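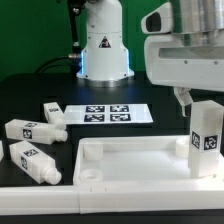 Can anyone come to an open day at Fovley, or is it trade only?
Anyone can come. Schools, neighbours, people who run packing lines, people who just like watching machines. Under-twelves need an adult with them and we ask you to book so we know how many chairs to put out.

About us

Fovley is a small automation workshop in Zandstead. We build and program robot cells for firms that fill, sort and pack things, mostly firms too small to have an engineer of their own. Bottles, tubs, pouches, the odd jar. Started by Mariann Vass and Kauko Oksanen in the back half of the old Hollis building, now we have the front half too. Still no proper sign, look for the green door.

What we do on a normal day - handling trials, gripper work, layouts, training. You send us your containers, we try them, you get a straight report. Sometimes the report says keep doing it by hand. That has cost us work and we'd write it again.

The open days

Began as a favour for one customer who wanted to bring his whole night shift. They asked better questions than we did. So we kept going, and there's now one every April and one in the autumn, plus smaller visits by arrangement, usually a Tuesday.

Last time we had 242 people through the door over the day, which was too many for the kettle. The bottle bench was the busiest. White square bottles, printed markers on the sides, more of them lying on the table, and an arm working over a big shallow tray. Tibor Pálfi runs that one and he talks the whole way through, so stand near him if you want the detail and near the back if you don't.

People always ask about the markers. They are small black and white squares, a bit like the codes on a parcel. A camera reads them and the software works out where the bottle is and which way it's turned. The sheet of four on the table does the same job for the table itself. On a customer's line you mostly wouldn't want stickers all over the product, but for trials they save us a lot of arguing over who measured what.

Other question, every time - is it quick? Not at an open day. We run the demos slow so visitors can follow them, and you can ask Tibor to stop and do a step again. He likes being asked.

What to expect

Doors at 9.30, first demo at ten, last one at half three. Each demo takes 40 minutes with questions. Groups of twelve at most round a bench, any more and the ones behind see nothing but coats. Please stay behind the yellow line and keep bags off the floor, hair tied back if it's long.

There is a table where you can drive a small arm yourself with a hand controller. Botond Balogh looks after it. Queue gets long after lunch, go early. Tea, biscuits and soup in the front room, soup is from Pasa across the yard and it is very good soup.

Bring a container if you have one that gives you trouble. Máté Farkas will look at it and tell you what he thinks, no charge, no follow-up calls unless you ask for them. Empty and clean please. We had one last year that was niether.

Schools

School visits are free. We can take one class at a time, mornings are best. Teachers get the worksheet a week before, and the risk assesment comes with it. Since we started we've had 271 pupils in and 3 of them have come back for work experience, one is now here on Fridays writing test scripts.

Getting here

The 40 bus stops at the end of Hollis Lane, then it's a short walk past the tyre place. Parking in the yard is tight, there's more behind Pasa after 9. Step-free through the side door, ring the bell and someone will come down.

Booking

Ring the workshop or fill in the form on the visits page, say how many of you and if anyone needs a seat near the front. Mariann answers most of these herself, usually by the evening. New dates go up when we have them.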